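Open Day at the Jamico Towel Works, Drorkbridge

The bus from Bromismont takes 11 stops to reach Drorkbridge, and I can report that all of them look like the same gas station. I got there at nine, in an October drizzle, and was handed visitor badge 3118. The line behind me was eight people long, so somebody at Jamico is an optimist.

Ginevra Farina led the morning tour. She has opinions on cotton and shares them at a volume suited to looms.

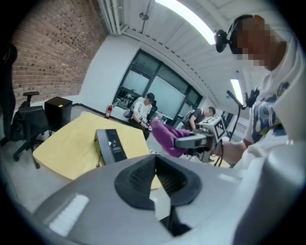 The dye house

Best part of the day, and the worst smelling. The oldest vat has 1759 painted on its side, which I took for a date until Kyrylo Hutsuliak told me it was a part number. He runs the color lab and has heard that one before. He let us guess which of two blues was the rejected batch. We all guessed wrong, with confidence.

Lunch was soup, in the loading bay. Bring a coat.

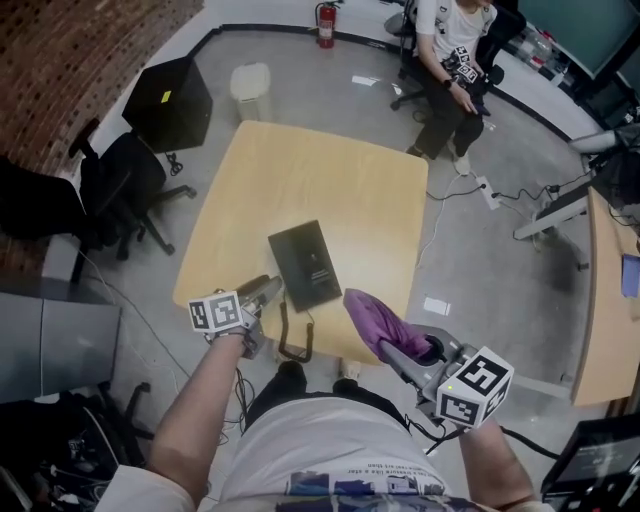

After that came the factory shop, where the seconds are cheap and the flaws take some finding. I bought a Tamuno bath sheet with a crooked hem – a good one, very thick – and carried it back to the bus in a paper bag that gave up at the gate. Parking is free if you drive, and the afternoon tour skips the dye house, so go early.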